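Automation at Porkberg: a shift lead on the first months
Jul 26, 2022

The shift lead at Cernavent's Porkberg site has worked there since it was a packing room with 80 people on the books. The headcount is the same now, she says, but the jobs have moved.

"Three of my packers went over to the robot side. They wanted days instead of nights, and that was the first day work we'd had to offer."

Their work is teaching two-armed robots to handle household things, jars and kettles and small clips, before the company decides what the machines should do on the line.
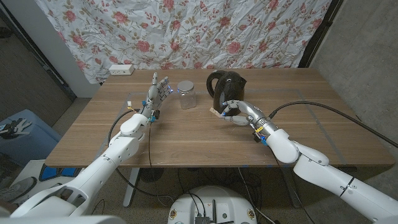 The training took two weeks and was run by Ngata. She thinks it was too short. "They came back knowing how to start it and stop it. The rest they picked up by asking each other."

Pay was the harder subject. The new jobs went up one grade in July, after a long argument. "I still get asked who's next," she says. "I tell them I don't know. I'd like the office to come down and say it themselves."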